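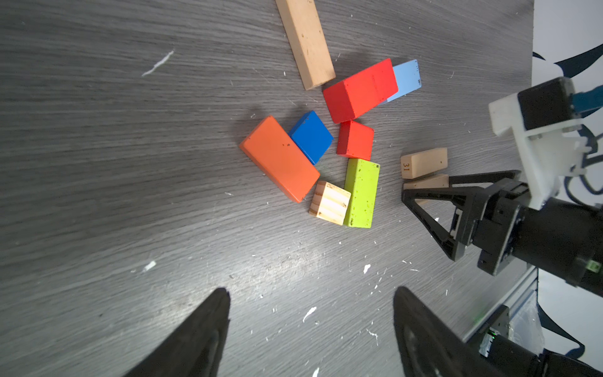
How is a fish counted if it passes the ladder window more than once?

Every pass is logged as its own event with a direction field, and the net count for an hour is upstream events minus downstream events. A fish that goes up, drops back and goes up again adds one to the net count and three to the event table.

Uvach Ladder Passage Counts
Data card and README, release 3

Summary

This release holds fish passage records from the viewing window at the Uvach diversion ladder. It covers one season of operation, April through September, and includes the event table, hourly net counts, gate and flow readings, and the reader notes. The data were collected to check whether the rebuilt ladder passes adult suckers and trout at low flow. They were not collected to estimate the size of any population, and the sampling plan does not support that use.

Contents

events.csv – one row per pass
hourly.csv – net counts by species group and hour
flow.csv – ladder flow, canal flow and gate position, every 15 minutes
gaps.csv – start and end of each period with no usable video
readers.csv – reader code, training level and hours read
notes.txt – free text from the reading sessions, lightly edited

All files are UTF-8 with a header row. Times are local standard time all season, with no shift for daylight saving. A blank cell means the value was not recorded. Zero means zero.

Site

The ladder is a vertical slot design with 26 pools on the left bank of the Uvach diversion. Fish leave the top pool through a narrow channel and pass a window lit from the far side. The channel is narrowed by a fixed panel so that fish pass within view of the camera. Two side screens keep debris out of the window bay. They clog in leaf fall and after summer storms, and the head drop across them is given in flow.csv as screen_dh.

The Gatti gauge, just downstream, is the source for river stage. It was moved during July. Stage values before and after the move have been put on the same datum, but the overlap between the two positions was short. Treat differences of a few centimeters across that break with care.

Collection

Video was recorded day and night with motion-triggered clips. A clip starts before the trigger and ends when the window has been clear for several seconds. Readers watched every clip from the hours chosen for full reading and a random share of clips from the rest. The column read_plan in hourly.csv says which applies. Hours under the random share carry an expansion factor in the column expand. Multiply by it only when working with totals, never with single events.

Events.csv fields

event_id – integer, unique in this release
t_start – time the fish enters the window
direction – U for upstream, D for downstream
group – sucker, trout, minnow, other, unknown
length_mm – fork length from the grid on the back panel, blank if the fish was bent or partly out of view
conf – reader confidence, 1 to 3
reader – code matching readers.csv
second_read – 1 if checked by another reader

Length is read against a grid that sits behind the fish, so fish near the glass measure long. A correction was fitted from 90 fish that were netted in the top pool, measured by hand and released through the window. The corrected value is in length_adj. Fish under 100 mm were not in the fitting set, and length_adj is blank for them.

Quality checks

A second reader checked 393 clips without seeing the first result. Most disagreements concerned group rather than direction, and most of those were between small trout and minnows in cloudy water. Where the two readers differed, Tien-fu Tai made the final call and the first reader's entry was kept in the column group_first.

Clips recorded with high turbidity are flagged turb = 1. We suggest leaving them out of any work on species mix. They can stay in for direction and timing.

Known problems

1. In June the clock on the flow logger drifted against the video clock. A linear correction has been applied and the raw time is kept in t_raw.
2. Schools of minnows are undercounted. Readers logged one event per fish up to the point where single fish could not be told apart, then set school = 1.
3. Some downstream passes at night are too fast for the trigger. The net count may be high in those hours.
4. Gate position is a setpoint before May and a measured value afterward. The column gate_src separates the two.

Changes since release 2

Expansion factors were recomputed after 26 hours were moved from the random share to full reading. The duplicate rows reported by users of the Altus processing script have been removed, and event_id was not renumbered, so there are holes in the sequence. Gaps shorter than one minute are now listed in gaps.csv.

Use and contact

The files may be reused and changed with credit to the Vemura passage group. Please name the release number – counts differ between releases. Video clips are not included because of their size, but single clips can be requested by event_id. Send corrections to Tien-fu Tai at the Vemura field office, with the file name and row.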